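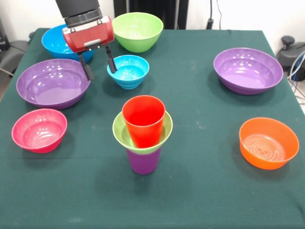
Forum > Table & Kitchen > Parties and Potlucks > Bright plastic bowls on a dark cloth, who else loves this?

Posted in December by annag_imrie

We use cookies to remember your login and your place in a thread. By reading on you accept this.

annag_imrie wrote:
OK I am so happy with this that I have to tell somebody! For years I've put out snacks in whatever was clean, on a white tablecloth that showed every drop of salsa. This year I'm doing the building potluck (23 people if they all come, and they always all come) and I decided to go all in on color. Purple, pink, orange, lime, a couple of blues, all plastic, all on a dark green cloth. The bowls just glow on it. I got most of mine at Zirnow over in Prondumthorpe when they were clearing out the summer shelf, and the rest are hand-me-downs from my sister.

I've been doing trial layouts all evening. One color per kind of food, so the kids can be told "nuts are only ever in orange" and that's that. Has anyone done it this way? And what do you do with the middle of the table?

malsha_p wrote:
Love it, love it. We did color-by-food at my daughter's school picnic and the kids picked it up faster than the grown-ups did. The middle of the table is where you go UP. Stack something! Height makes even pretzels look like a party.

Gertraud O. wrote:
I'll be the grump. Bright bowls are lovely, but a dark cloth shows crumbs and lint just as badly as white shows salsa. I had a navy one for years and spent every party picking at it. A mid-tone or a small print hides far more. Also, please don't rely on color alone for nuts. Put a card by the bowl. Somebody's uncle will top up the orange bowl with chips and the rule is gone.

annag_imrie wrote:
Gertraud, fair on the cards, I'll write them tonight. Not giving up my green though! It has a few pale specks and creases already and I don't mind one bit. It's a potluck, not a wedding.

Malsha, you have started something. I went straight back to the table and built up from a purple cup: green bowl on that, red-orange cup inside the bowl, then the sky-blue one on the very top because it flares out so nicely. 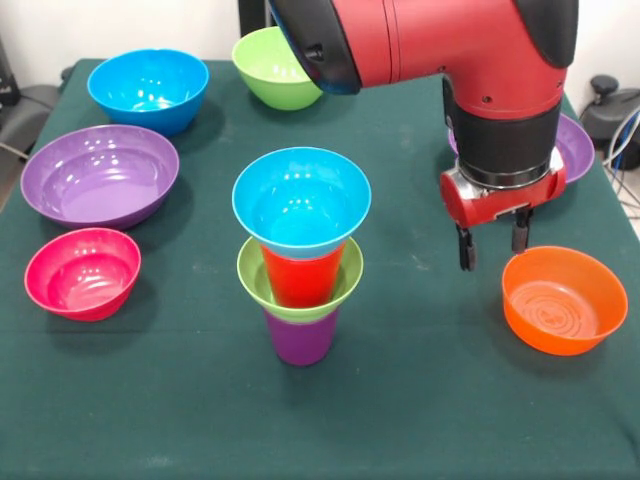 I'm thinking breadsticks up top and grapes in the green bowl, hanging over the rim a little. The cup at the bottom stays plain. Too much? I don't think it's too much!!

Orvokki_K wrote:
Beautiful, and I would be scared to death of it. My tower of that kind went over at a baptism lunch with a full bowl of beets in it. The cup at the bottom is narrow and everything above it is wide. If you must, put dried beans in the bottom cup for weight, and nothing wet higher up.

malsha_p wrote:
Or a bit of museum putty between the layers! Comes right off plastic. Orvokki, I'm sorry about the beets but I laughed.

theresia_g wrote:
Putty, yes. Beans in a cup won't help much if the top is loaded, sorry Orvokki, the weight up high is still up high. I'd keep the tower and leave it just for looks, maybe with paper flowers in the top. Annag, could you post how you're laying the whole table? I've got a New Year's thing with the same kind of bowls (mine are from Říha, the old round ones) and I always end up with them in one big clump.

annag_imrie wrote:
Happy to! My current order of doing things, after a lot of shuffling:

1. Cloth on first, corners pulled and tucked. Mine bunches at the corners whatever I do, so I start there and smooth toward me.

2. Biggest pieces next. The wide purple ones go left and right, facing each other, and everything else gets fitted around them.
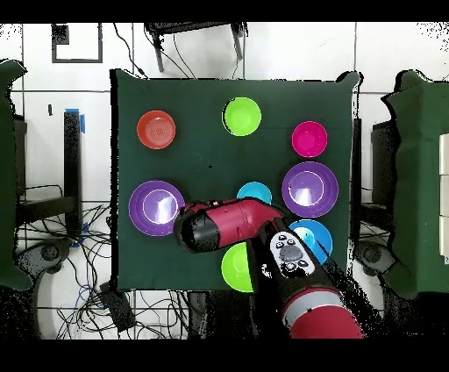 3. Strong colors apart. If orange and pink end up side by side they fight, so I put lime or blue between them.

4. Small bowls last, for dips and olives. They can go anywhere there's a gap.

5. Cards (thank you Gertraud).

The whole thing takes me 15 minutes, mostly because I keep stepping back to admire it.

Gertraud O. wrote:
I like orange and pink side by side, for what it's worth. Sunset colors. But step 2 is right, big ones first, and I'd tell anyone the same.

theresia_g wrote:
Saving this! Do you leave space in the center, or does the tower live there for good? I can't decide if an open middle looks generous or looks like I ran out of food. 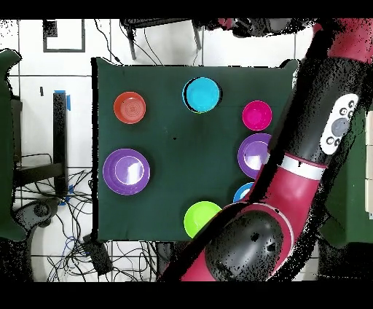

annag_imrie wrote:
The tower is moving to the drinks shelf, I've made up my mind. You three talked me out of beets-level disaster. For the main table I want people to be able to set a plate down while they serve themselves, and an open center does that. So I'm staying close to this one: orange-red at the upper left, big purple below it, little magenta over on the far right, and a good stretch of plain green in the middle. Lime goes down near the front edge for the popcorn, where short arms can get at it.

Orvokki_K wrote:
Much better for my nerves. Will you put lids or a cloth over things before people come? Our hall is dusty.

annag_imrie wrote:
Dinner plates upside down on the bowls, they come off in a second. And I'm filling the dips at the very last minute.

malsha_p wrote:
One more idea for the cloth: wipe spills with a damp rag and a drop of Fasiton, then leave it alone. Scrubbing makes pale patches on dark green. Ask me how I know.

Gertraud O. wrote:
Which is why I say mid-tone!

annag_imrie wrote:
Ha, you'll have to come and see it in person, Gertraud. Bring the navy one and we'll put it under the desserts. Theresia, post your table when you've done it, I want to see those Říha bowls.

theresia_g wrote:
Will do. Mine has a lot of yellow, so I may need help with step 3.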